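La leche va después

Llevo una temporada observando cómo desaparece de nuestra vida la persona que servía el café. No me refiero al camarero, que resiste en las terrazas con una dignidad algo cansada, sino a la figura intermedia: la señora del ambulatorio, el conserje del instituto, la cuñada del notario. Gente que en algún momento de la mañana preguntaba «¿solo o con leche?» y con esa pregunta se enteraba de media provincia.

En la oficina donde trabajé casi toda mi vida adulta, una distribuidora de papel llamada Berkero, ese puesto lo ocupaba Sevim Uçar. Figuraba en nómina como auxiliar administrativa. Sabía quién dormía mal, quién se estaba divorciando y quién había empezado a tomarlo descafeinado por orden médica y prefería que no se comentara. Éramos 26 en la planta y Sevim recordaba los 26 cafés, incluido el mío, que por entonces llevaba una cantidad de azúcar que hoy me avergüenza poner por escrito.

Cuando se jubiló, la dirección hizo números. Meinir Lewis, de Compras, una mujer a la que sigo apreciando a pesar de lo que voy a contar, presentó un informe según el cual el café nos costaba 2.523 euros al año. No sé cómo llegó a la cifra ni he querido saberlo. Una cantidad tan precisa no se discute: se obedece. En diciembre ya estábamos todos de pie, cada cual con su vaso, sirviéndonos solos y mirando al suelo como en un ascensor. 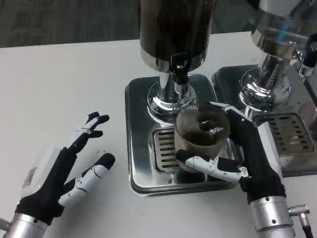
Un dispensador de bebidas sobre una mesa blanca.

Debo reconocer que el autoservicio tiene sus virtudes. Uno se sirve cuando quiere, en la cantidad que quiere y sin dar las gracias, tres libertades que en el folleto quedan estupendas. También tiene un catálogo de modales propio, que hemos tenido que improvisar sobre la marcha. Está el que se lleva lo último y vuelve a su sitio silbando. Está el que espera detrás respirando fuerte. Y está Kadir Bayram, de Contabilidad, que se servía medio vaso cada 40 minutos para poder decir que él apenas tomaba café.

Lo que más echo de menos es el error. Sevim, muy de vez en cuando, se equivocaba, y entonces había que intercambiar los vasos, cruzar el pasillo, hablar con alguien de Logística. Así conocí a Doğukan Karabulut, que lleva 30 años ganándome al dominó y que llegó a mi vida porque le habían dado mi cortado. Un aparato también se equivoca, claro, pero cuando lo hace uno rellena un formulario – y de un formulario no ha salido nunca una amistad, ni siquiera una enemistad decente.

Me dirán que exagero, que la gente sigue hablando y que para eso están las cafeterías. De acuerdo. El otro día entré en una, el Takadness, que ha abierto donde estaba la mercería. Pedí en una pantalla. La pantalla me preguntó mi nombre, cosa que me pareció una cortesía excesiva para un primer encuentro, y luego si deseaba redondear el importe. Pasé un buen rato decidiendo si dejarle propina a un cristal. Se la dejé. Uno ha sido educado de cierta manera y ya no está en edad de cambiar.

Mi vecina Nazmiye Akyol, más joven y bastante más sensata, sostiene que servir el café a los demás era un trabajo ingrato, que casi siempre le tocaba a una mujer y que la nostalgia es muy cómoda para quien estaba sentado. Tiene razón, y me fastidia que la tenga. Nunca le pregunté a Sevim cómo tomaba ella el suyo. Tantos años recibiendo el vaso en la mano y no se me ocurrió.

La llamé hace poco para remediarlo. Me contestó que el café no le ha gustado nunca, que ella es de té, y que lo preparaba en casa y lo traía en un termo que guardaba en el cajón de abajo. Después me preguntó si seguía echándole tanto azúcar. Le dije que no. Hubo un silencio al otro lado – el mismo de antes, el de cuando alguien pedía descafeinado – y me dijo que a ver si me pasaba una tarde por su casa.

Iré la semana que viene. Llevaré pastas.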